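Setting Up and Running a Bracket for a District Dual Wrestling Meet

A dual meet tournament pairs whole teams, weight by weight, and the team score decides who advances. The paperwork differs from an individual tournament in a few places, and most delays come from those places. The procedure below covers an eight-team event on two or four mats. It assumes a spreadsheet and a printer at the head table. Scoring software such as Tavport can replace the spreadsheet, but keep the paper sheets in either case.

Before you start

Collect the following from each school:

Team roster with certified weights
Name and phone number of the head coach
Season dual record, with opponents
Name of one statistician who will sit at the table

Set the roster deadline for noon, two days before the meet. Late rosters go to the bottom of the entry pile and are not used for seeding. For the Deston duals on 8th January the deadline was extended once, and the seeds had to be drawn again at the venue. Do not extend it.

Check your state association's current rule book for the list of weight classes, the growth allowance and the overtime sequence. These change between seasons, and the numbers on last year's sheets should not be copied forward without a check.

Step 1: Seed the teams

Rank the eight teams by the following criteria, in order. Move to the next criterion only when two teams are still level.

Head-to-head result this season
Record against common opponents
Overall dual record by percentage
Finish at last year's district event
Coin toss

Enter the seeds in column A of a sheet named SEEDS. In column B, enter the criterion that separated each team from the one below it. Coaches will ask, and the answer should be in writing.

Step 2: Build the bracket

Place the teams on the first-round lines as follows:

Line 1: seed 1 and seed 8
Line 2: seed 4 and seed 5
Line 3: seed 3 and seed 6
Line 4: seed 2 and seed 7

Winners of lines 1 and 2 meet in one semifinal, winners of lines 3 and 4 in the other. First-round losers drop to the consolation side in the same order. If the event wrestles out all places, the consolation semifinal losers meet for seventh and the winners for fifth. The championship semifinal losers meet for third.

Number every dual in the order it will be wrestled. An eight-team bracket with all places has 12 duals. Write the dual number on the bracket line, on the score sheet and on the mat schedule. If the three do not match, correct them before anything is printed.

Step 3: Assign mats

With four mats, all first-round duals start together. With two mats, run lines 1 and 2 first, then lines 3 and 4. Keep the bottom half of the bracket off the floor until both mats are clear – a dual that starts early on one mat will throw off the rest periods for the whole round.

Check the minimum rest period in your rule book and write it at the top of the mat schedule. Rest is counted from the end of a wrestler's last bout, and the last bout of a dual is the one that matters for planning.

Step 4: Prepare the score sheets

Each dual needs two sheets, one for the home table and one for the visiting table. The higher seed is listed as home. Set up the sheet with these columns:

Weight
Home wrestler
Visiting wrestler
Result
Home team points
Visiting team points
Running score

Use the standard team point values: six for a fall, forfeit, default or disqualification, five for a technical fall, four for a major decision, three for a decision. Leave a blank row under the last weight for team point deductions. A deduction is entered on the row where it occurred and again in the blank row, with the reason.

Print the sheets for the first round only. Later rounds are printed after the pairings are known. Bring 30 blank sheets as a reserve.

Step 5: Draw the starting weight

If your association uses a random draw, do it once for the round, with a representative of each team present. Put one numbered chip per weight class in a bag, draw one and announce it. The drawn weight goes first and the rest follow in order, wrapping from heaviest to lightest. Rewrite the weight column before the sheets go to the mats.

The coin toss at the mat is separate. It decides which team must send its wrestler to the table first at the even-numbered or odd-numbered bouts. Record the result in the top right corner of both sheets.

Step 6: Run the table

The home scorer keeps the official sheet. The visiting scorer keeps a second sheet and compares the running score after every bout. Errors found at once take seconds to fix. Errors found after the coaches have shaken hands need the referee, both coaches and the head table.

When the last bout ends:

Add both team columns without looking at the running score
Compare the totals to the running score
Have the referee sign the official sheet
Carry the sheet to the head table

Do not send results by text message or by shouting. At the Qian Fieldhouse event last May, a preseason club dual went on the board as 30–19 for the wrong team and the next pairing was called from it.

Step 7: Resolve ties

A tied dual is decided by the tiebreaker list in the rule book. Work down it in order and stop at the first item that separates the teams. Write the letter or number of that item beside the final score, and add the one point to the winner's total. Tape a copy of the list to each table.

Step 8: Close the event

Enter all final scores on the master bracket and have a second person read them back. Send the bracket to the district office and to every coach the same evening. Keep the signed sheets in an envelope until the end of the season.

Common faults

Weight column not rewritten after the draw. The bouts are called in the wrong order. Stop, correct both sheets and restart the call.

Wrestler listed twice. This usually follows a late lineup change. A wrestler can compete only once in a dual, so strike the earlier, unused entry and have the coach initial it.

Bracket lines swapped. Check that seeds 1 and 2 are in opposite halves. The Hurard template, version 11, has lines 3 and 4 reversed in the printed copy. Version 16 corrects this.

Instructions compiled by Yaqin Kang.
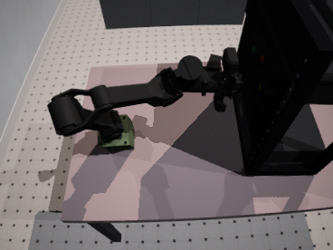
Simulated robot arm with a small green block, seen from above.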